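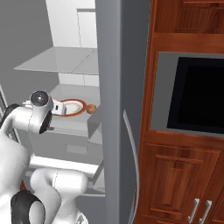 Salian 2 stuck on the May update – anyone else?

Forum: Phones and Tablets > Salian

mylene_r
Saturday, July 17, 2021
My Salian 2 is still sitting on the May update. Every time I press Check for updates it thinks hard for a moment and then tells me I'm up to date, in the same tone my bank uses. The Salian site says the new version is "rolling out". Rolling from where, and is there a hill involved?
It's the 128GB model, bought from Clakico on contract. Battery is at 74 per cent by lunchtime, which the new version was supposed to fix.
Mylene Rivera

chettiar_v
Clakico is your problem. Network phones get the update after the network has had a look at it and added its own app for paying your bill. Mine came straight from Salian and had it nine days ago.

mylene_r
And is the battery better?

chettiar_v
No. But the clock is in a different font.

gounder_s
I don't agree that it's the network. Mine is a Clakico phone too and it updated on Tuesday. They send these things out in batches and you are in a late batch. Wait, or back up and put it on by hand using the file on the Salian support page. Takes ten minutes if you can follow a list.

chettiar_v
Please don't tell people to flash the file by hand. The support page version is for unlocked phones. On a network handset you can lose wifi calling, and then you get to explain that to Clakico.

gounder_s
I have done it on three network handsets and wifi calling worked on all of them.

chettiar_v
Then you've been lucky three times.

ekow_q
I lost wifi calling doing precisely this on the first Salian, for what it's worth. Got it back with a factory reset and a lost Sunday. I've not tried it on the 2, so Subbarao may be right about this one.
Mylene, before any of that, how much free space have you got? Mine wouldn't offer the update with less than 9GB spare, and it never said so. It just claimed there was nothing to download.

mylene_r
Er. 2GB. I have 2,000 photos, most of them of the same dog.

ekow_q
Shift the dog to a memory card and try again.

malathi_alva
Or sell it and get a Brusano. Updates on the day, every time.

gounder_s
Updates on the day, and a charging port that gives up after a year. I've owned one.

malathi_alva
Mine's two years old and the port is fine. Do you blow the fluff out of it ever?

gounder_s
I am not discussing my fluff on a Salian board.

mylene_r
Right, dog moved, 50GB free, restarted. It found the update straight away! Downloading now, very slowly. Thanks Ekow.

chettiar_v
Let us know about the wifi calling.

mylene_r
Will do. I already don't like the font.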